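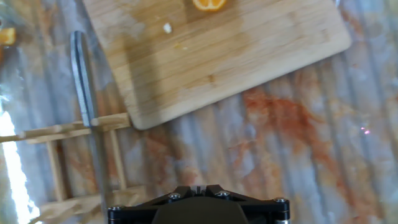 Kamarul Ginting

4. Recording a set of kitchen episodes

This section covers recording with the Nodolora arm once the wrist camera has been fitted and checked (section 3). Export to Conent is in section 5.

4.1 Before you start

1. Switch on the arm and wait for the status light on the base to stay green.

2. Open the Komden recorder and choose New set. Give the set a short name with no spaces.

3. Pick a task from the list, or type your own. Write it as one plain instruction, such as "move the orange piece to the rack". Use the same wording for every episode in the set.

4. Look at the wrist view. The gripper mount should show at the bottom of the picture, with the work area beyond it. If the mount is at the side or the top, the camera has been fitted the wrong way round. Go back to 3.2.

Note: Stains, crumbs and marks on the worktop can stay. Glare at one side of the view is acceptable as long as the object you mean to pick up is clear of it.

Caution: Where a knife is part of the layout, stop the arm before you reach in to move anything. Do not record a task in which the gripper lifts the knife by its blade.

4.2 Recording an episode

1. Lay out the objects. The board, the rack and the fruit may sit at any angle, but all of them must be within reach of the arm.

2. Bring the arm to its start position and press Record.

3. Guide the arm through the task with the hand controller. Move at a steady pace — long pauses are kept in the recording and will be learned along with everything else.

4. When the task is done, open the gripper, draw back a little and press Stop.

5. Mark the episode Good, Poor or Discard. A missed grasp followed by a second try that works is still Good.

6. Change the layout before the next episode. Turn the board, shift the rack, or move the fruit to another spot.

Note: A first set needs 143 episodes. Fewer will load, but the training page will show a warning.

4.3 Checking the set

1. Play back every episode marked Poor and decide whether to keep it.

2. Check that the wrist picture and the arm readings begin together. If they do not, run Realign from the Tools menu.

3. If the recorder shows error 405, the camera link was lost part way through. Discard that episode and record it again.

4. Close the set. A closed set cannot be added to, so make a copy first if you plan to record more in the same kitchen.

Revised 2025-02-25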